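Munora two-arm tidying kit: can it do the chores yet?
Reviewed by Kavitha Thampi
July 5, 2018

My mum asks me the same thing every time I fly home, which is when one of these robots I keep going on about will come round and pick up after the grandkids. So when Ankrah, who distribute the Munora kit here, offered me a fortnight with one in their demonstration room, I said yes before I'd finished reading the email (and then had to rearrange quite a lot of dog-sitting, sorry Dad).

The Munora is a pair of arms on a shared base, sold with tidying software from a small outfit called Fundevus. You show it a job by guiding the arms through it, over and over, and after enough goes it has a try on its own. The booklet suggests 200 goes for each new job. I managed 67 on my first one before my shoulders gave out, and I'd say to anyone starting fresh that you should spread them over several days and keep a cup of tea handy.

I'll begin with what I loved. The setup program is lovely and clear, the stop button is big and exactly where your hand wants it, and the arms move at a gentle pace that never once made me jump. My old Emden arm, which I reviewed here back in January, used to lurch like a shopping trolley with a crook wheel, so this was a real treat! Soft things are its strong suit. Plush toys, rolled socks, a tea towel if it's bunched up a bit: it closes on them nicely and doesn't mind being slightly off centre, as there's always more fluff to grab.

Thin and slippery things are another story, I'm afraid. Pens roll off, books need tipping up by an edge before there's anything to hold, and clear plastic bags had it beaten all fortnight. I ran over 24 tries at lifting a paperback and could have read a fair bit of it in the time.

Toys into a box was the chore I spent longest on, and it's the one I'd show my mum.
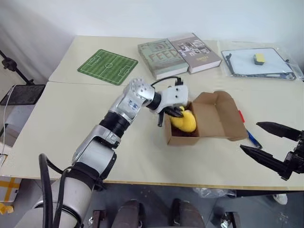
The yellow plush in the left gripper, at the cardboard box.

Box flaps are worth a word. If they flop inward the fingers catch on them, so fold them well back before you start. I'd also love to see the second arm given more to do, holding a box steady for instance, and the Fundevus people tell me they're working on it.

Would I have one at home? Not this year. A patient five-year-old is still quicker, and you don't need to clear a table for one. For a school workshop or a small packing bench with plenty of soft, chunky items, though, I'd happily recommend a trial, and Ankrah are very decent about lending them out.

Four stars for the arms, three for the tidying. I'm hoping to have another go when the next software update arrives, dog permitting.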